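Betancur Street office – Monday catch-up, notes by me (Ezekiel Ruiz-Ortega)
2018-01-08, started a bit late
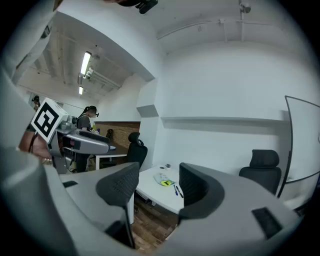
OK, so first up was desks, and we spent way longer on desks than I'd planned for! Everyone likes the white ones with the rounded corners, and the quote from Tedwood is $174 apiece if we order two more. Agreed to go ahead. I'll call them tomorrow.

Pens. We all leave them lying on the desks at the end of the day (me too, I know) and then go hunting for one in the morning. Agreed: desktops cleared before you leave, pens in the drawer. Small stuff too, please.

Chairs – the black ones with the headrests stay where they are. Priya's squeaks and she'd like it looked at. Arnatix did the last repair and charged us $125, so I'm going to try oil first.

Whiteboard. Long back-and-forth on whether to hang it or keep it standing. Dana wants it up on the white wall, I'd like to be able to move it. Left open, back on the list next time.

Floor: Rindent can do the wood planks in June, price still to come. We'd have to shift every desk over toward the brick side and then back again, so start thinking about who's around that week.

Door code is still 3637, will change once the new desks are in.

Any other business: Dana asked about a coat rack. Yes please!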